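Storeroom keeper wanted, part-time, at Orura

Orura is a small supplier of parts for office furniture. We are looking for one person who will keep our storeroom in order, together with Ravindra Garg, who is leaving the post in December and will teach you everything before he goes.

The work is 17 hours per week, in the mornings. We have 700 shelf places and every one of them has a number, so you should like numbers and labels.
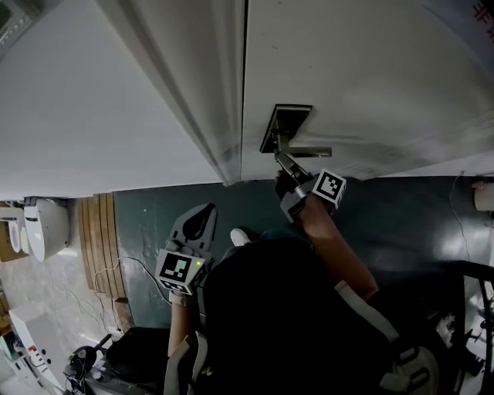

Your day starts with opening up. You check the delivery notes from the evening before, then you put the new boxes on their shelves and write them in the book. One small task for the first month is cleaning and painting of the doors – near the lever handle the white door has smudges and scuffs, and lower down the paint is a little streaked. We give the paint and brushes.

The storeroom is closed to visitors. Colleagues from other departments will ask you to let them in "only for one minute", and you must be friendly but firm with them. Drivers from Triken and Rosetti hand over their goods outside, never inside.

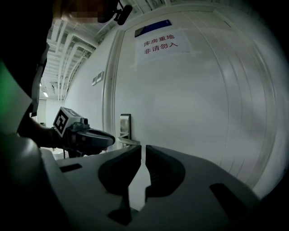 The storeroom door with its sign: 库房重地 非请勿入 (storeroom, no entry unless invited).

We ask for:
Careful handwriting and basic computer skills
Able to lift boxes and stand for long periods
Some spoken Chinese is welcome, but it is not a condition

We offer a paid trial of 90 hours, a locker and a hot lunch. Work shoes are paid up to 200 per year.

Please send a short letter to Thérèse Tremblay at the Orura front office. Tell us where you worked before and when you can start – a long CV is not necessary.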